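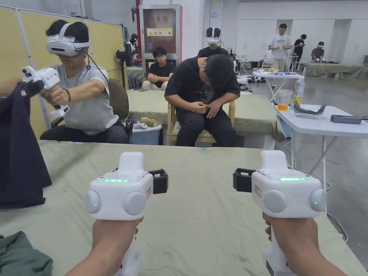 Folding Knits on a Covered Table: Gallery
12/23/23
448 shares | 2 comments

Long-sleeved knits are harder to fold square than woven shirts. The body stretches along the grain, and the sleeves shift the weight to one side. The Herken folding notes deal with this in three steps: hang, lay flat, fold. The shelf width used in the notes is that of the Espinoza closet unit. Narrower shelves need one more fold across the body.

Table covering: sage-green cloth with soft folds and creases left in it. Small creases do not affect the fold. Large ones should be smoothed toward the edge before a garment goes down.

Dark navy cloth, folded and crumpled on the green surface. Dark items show lint – brush them before stacking.

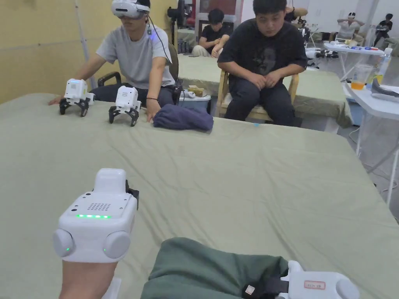 Montserrat Montes

The second table has the same green cloth. A blue bin sits below its edge.

Dark green knit, held at both upper corners. The top edge sags in a gentle curve and the body falls in a nearly flat panel. One sleeve hangs behind it, and the other drops straight past the hem.

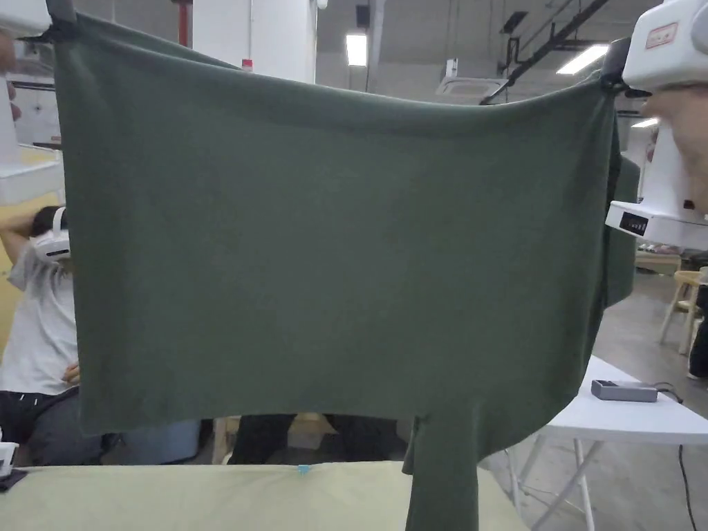 How long should a knit hang before it is folded?

A few seconds is enough. A heavy knit left hanging by the corners will stretch at the shoulders, so lay it down as soon as the sleeves stop swinging.

954 views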